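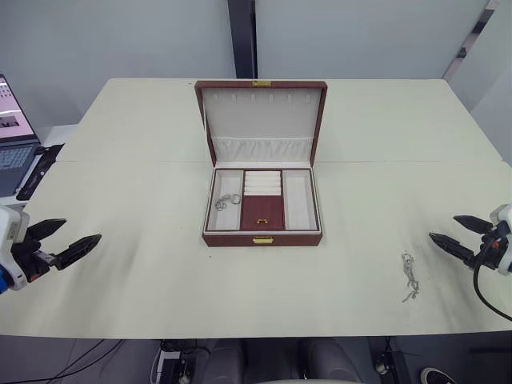 The Honow Hotel is a country hotel on the north bank of the Iston, two miles outside the market town of Kondthorpe. It has 28 guest rooms, a restaurant, a walled garden and a stretch of river fishing that the brochures have always described with more confidence than the anglers. It should not be confused with the Honow Arms, a former coaching inn in Kondthorpe itself, although delivery drivers continue to do so.

History

The building began as a private house, put up by a grain merchant who wanted a view of the river and got, for most of the winter, a good deal of the river as well. The ground floor flooded so often that later owners moved the kitchen upstairs, where it remained until the embankment was raised. A narrow service lift from that period still runs between the pantry and what is now Room 2. Guests in that room are asked not to send things down in it.

After standing empty for some years the house was bought by the Athanasiadis company, a family firm of caterers, and reopened as a hotel one June with the roof not quite finished. The first season was advertised as "airy." The company added the east wing, which holds most of the present bedrooms, and closed off the old carriage entrance to make the bar.

Rooms and dining

Bedrooms in the main house have high ceilings, sash windows and floors that slope gently toward the river. Those in the east wing are smaller, level and better heated, and regular visitors tend to divide into loyal camps over which is preferable. Four rooms on the top floor share a balcony reached by an iron stair.

The restaurant seats 195, a figure that dates from the hotel's years as a wedding venue and bears little relation to an ordinary evening. Most diners are placed in the front section, near the fireplace, with the remainder screened off. The menu leans on river trout, lamb and a baked custard that has survived every change of chef. Breakfast is served until 10 a.m. and is generally considered the stronger meal.
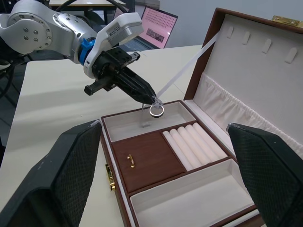 One guest, Room 14, wrote in the visitors' book that the custard was worth the drive but the drive was not worth doing twice in one day, so they had stayed until the weekend. The management later printed the first half of the remark on its postcards.

Grounds

The walled garden covers the site of the original stables and supplies the kitchen with herbs, soft fruit and, in wet years, an embarrassing quantity of rhubarb. A footpath leads from the south gate to the weir, passing a stone summerhouse with no door and a sundial in permanent shade – the yew beside it was planted afterward and is now protected. Dogs are welcome in the garden on a leash and in the bar at the discretion of the bar cat.

Fishing rights extend from the weir to the road bridge. Day tickets are sold at reception, along with flies, umbrellas and sympathy. 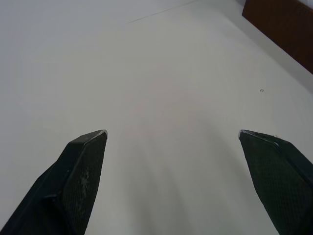
Getting there

The 401 bus from Kondthorpe stops at the end of the drive, though only if the driver is asked before the bridge. The drive itself is unlit and longer than it looks on the map. Parking is behind the east wing; the gravel area in front of the house is kept clear for turning. There is no railroad station at Honow. The platform marked on older maps belonged to a quarry line and never carried passengers, at least not on purpose.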